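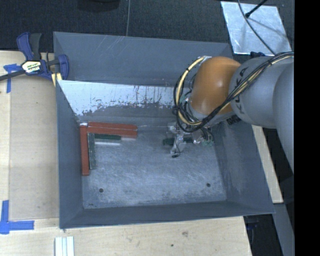

The blocks in the gray bin, red-brown and dark green.

Marjan Kiani had the tray to herself until lunch. She had moved the long block twice and still didn't like it.

"It's a wall," said Nima, who had come in for his coat.

"It's a corner. A wall doesn't turn."

He looked at it from the other side of the table. Her grandfather had built a house in Garau that started the same way, two sides and no roof, and for one whole November the family had slept in the angle of it with a tarp pulled over them. She had told Nima this before. He let her tell it again.

"Where was the door?" he asked.

"There wasn't one yet. You walked around."

"And the green ones?"

"Beds," she said. "My grandmother's and the one for the kids."

Nima put his coat on. He got as far as the hall, then came back and asked which side the wind came from. Marjan pointed at the clamp. He nodded and went to get the bus, and she left the blocks where they were.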